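The pencil case came first this year. My daughter picked it out in the first week of August, before we had a supply list or knew what the fall would look like. It was gray, it had a zipper, and she was done shopping.

I have been trying to get school and desk things under control since then, and baskets are where I ended up. White plastic ones, the kind with holes in the sides and a slot at each end for your hand. I bought five at first from a place called Urkis, on the other side of town, and took two back. They were too tall. If a basket is deeper than a stapler is long, the stapler goes to the bottom and stays there until June.

My friend Abrehet Woldemariam got me started on this. She taught second grade for years and she sorts by errand. Things you write with go in one basket, things you fasten with go in another, and anything that leaves the house gets its own. I had been sorting by size, and I had a drawer full of flat things that had nothing to do with each other.

What I like about a pouch with a zipper is that it can be picked up as one item. You don't have to count pens back in at night. Get one with a loop if you can. A loop gives you something to grab, and later it gives you something to hang on a hook.
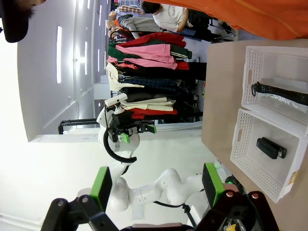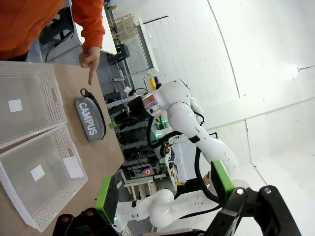

Two baskets to a table, every time.

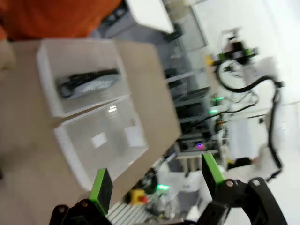
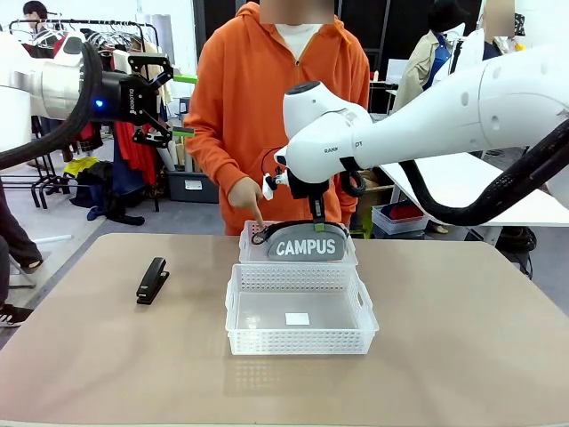 I tried it with three baskets for a while and it didn't work for us. The third one turned into a place for mail. With two, you have to decide, and the deciding takes a second or less once everyone knows the rule. Ours is that the pouch goes in the one closer to the door and the stapler goes in the other.

Labels are worth a mention. I put small ones on the floor of the basket for a while, and then I noticed that as soon as the basket was in use, the label was covered up. So now they go on the rim. I use the Larkedeck ones, which peel off without leaving glue. The Morell ones hold better, but I spent most of an evening scraping one off with a butter knife.

Dagim Negussie asked in the comments last time whether the holes matter. They do for me. You can see what's inside from the side, and crumbs and eraser bits fall through when you shake it over the trash. The bad part is that a thin pencil can poke out, so loose pencils have to go in the pouch. Solid bins are better for paper clips.

I still have the big drawer to do. I emptied it on Sunday and got 91 pens and markers out of it. I tested them all on the back of an envelope, and over half were dry. The rest are in a shoebox until I decide how many one household needs.

Next I want to find something for chargers. I looked at a Sithole tray with dividers, but the sections are too narrow for the laptop one. If you have something that works, leave a comment.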